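3.2 Households and material

The study was carried out in two districts, Mukness and Prusthorpe, which differ mainly in the age of the housing. In Mukness most kitchens have been rebuilt at least once, and in Prusthorpe many still have the original layout. We visited 20 households, each of them twice, and the second visit was always in March. The interviews were made in the home language of the participants and later translated by the second author (Espiritu). The first author (Laaksonen) coded the transcripts.

Our interest is in how people talk about tableware that they did not choose as a set. Earlier work on domestic objects has often treated the matched service as the normal case, and the single piece as something left over from it. Our participants did not speak in this way. For most of them the single piece had a name, a usual place and a usual food, while the matched plates were only called "the plates".

We separate two groups of objects. Plain pieces have no picture or text, although they may have a colored rim or a relief on the wall (Figure 1a). Pictorial pieces carry a motif, lettering or both (Figure 1b). The border between the groups was sometimes difficult, and seven objects were discussed by both authors before they were placed.

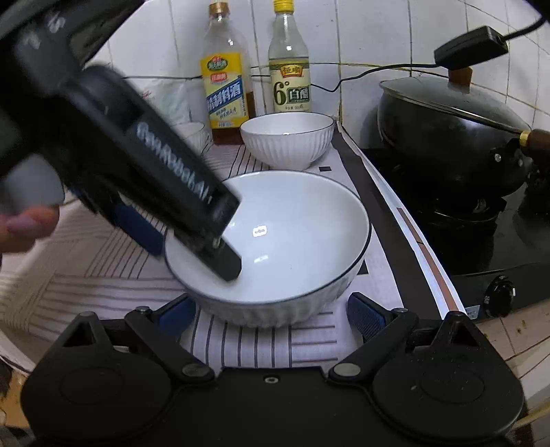 3.3 Coding of the talk

All passages in which an object was mentioned were marked, also when the mention was very short. This gave 3022 passages. Each passage received one code for the object group and one or more codes for the theme: origin, use, storage, damage, or dispute. The theme "dispute" was added late, after the Prusthorpe interviews, and the Mukness material was then read again from the beginning.

We followed the procedure of the Villaseñor coding guide with one change. The guide asks for a separate code for gifts, but our participants often could not say if an object was a gift or had simply stayed in the house after a visit. We therefore kept both under "origin".

4 Results

Figure 1. Examples of the two object groups: (a) plain bowl with dark blue rim line and ribbed lower wall; (b) pictorial plate with fried egg motif and raised letters.

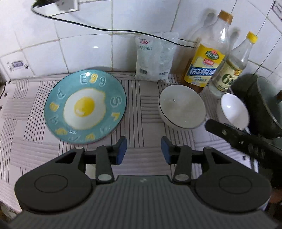

Talk about pictorial pieces was longer and had more often a story about origin. Plain pieces appeared mostly under "use" and "storage", and the participants described them by size or by the food – "the soup one", "the big salad one". Disputes were found in both groups. They concerned who may use the object, and only in a few cases whether it should be kept. This differs from the Grarholm interviews, collected before 2000, where throwing away was the most common reason for disagreement.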